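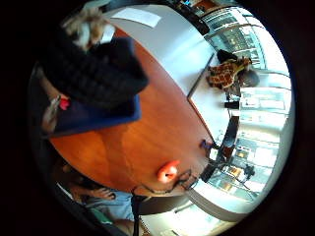
Round table with a warm wood finish

Workshop Tips: Looking After Small Museum Objects
By Hammad Mengal
Posted 19/02/2026

The Kitberg Museum of Local Trades has 3,769 objects in its catalog, and most of them are small enough to hold in one hand. These notes started as a sheet taped inside the workroom cupboard. They work just as well at home if you have inherited a box of medals, tools, letters or old kitchenware and want to keep it in decent shape.

Before you handle anything
Wash and dry your hands. Take off rings, bracelets and anything on a lanyard. Clean bare hands are fine for most paper and are better than cotton gloves, which snag on torn edges. Wear nitrile gloves for metal, photographs and anything lacquered.

Lay a clean towel or a sheet of thin foam on the work surface. Decide where the object is going to be set down, then pick it up. Use both hands and lift from the base. Handles, spouts and rims are often old repairs, and glue from fifty years ago does not hold well.

Keep pens away from the table. Pencil only, a 2B if you have one. Drinks go on a different table.

Dusting
A soft goat hair brush does nearly all of it. Hold the vacuum nozzle in your other hand, a few inches off, with a piece of net curtain over the end held by a rubber band. The net catches any loose flake or bead before it goes up the hose. Brush toward the nozzle in short strokes.

Label your brushes with tape on the handle: one for metal, one for ceramics, one for paper. Wash them in mild dish soap and leave them flat overnight.

Skip spray polish, glass cleaner and feather dusters. Don't use a damp cloth on gilding or on painted wood, even in a corner where it won't show.

Metal
Brass and copper can be left dull. Every polishing takes off a little of the surface, and the Rattanakul tea scales in our front case lost most of their maker's stamp that way before they were donated. If an iron tool has loose rust, brush it with a dry nylon brush and put on a very thin coat of microcrystalline wax. Buff after ten minutes with an old T-shirt that has been through the wash many times.

Paper and photographs
Take out paper clips, rubber bands and staples. To get a rusty staple out, slide a strip of polyester film under the legs, bend them up with a thin spatula, then turn the sheet over and lift. Don't pull.

Letters should be unfolded and stored flat in acid-free folders. We bought a case of 2,000 sleeves with our neighbors at the Motau Print Room, which was more than either of us needed, but the price per sleeve was much lower. Never laminate. Never use household tape, including the kind sold as removable.
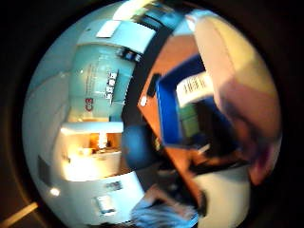
Where should a box of old objects be kept in an ordinary house?
On a shelf in an interior closet on a main floor. Attics get too hot and basements get too damp. Keep the box off the floor and away from pipes and outside walls.

Humidity
A cheap digital hygrometer is good enough. Our storeroom sits at 47 percent for most of the year and goes up a bit in May. Steady is what you want. A room that swings up and down every day is harder on wood and ivory than one that stays slightly too dry.

Silica gel packets can be reused. Check the directions for your type first, as some of the color-changing kinds scorch in the oven.

Packing
Line the box with unbuffered tissue. Crumple it into soft pads and fill the hollow of a bowl or hat so it keeps its shape. Newspaper is no good, and neither is bubble wrap placed directly against a painted surface, where it can leave rings.

Write the contents on the end of the box as well as on the lid. Stacked boxes hide their lids.

Numbering
Put the number on a paper tag with cotton string, and write the same number in a notebook. When we went through the Pasisex button collection there were about 800 pieces and no tags, and matching them to the old ledger took most of a winter. Photograph each item next to its tag before you close the box.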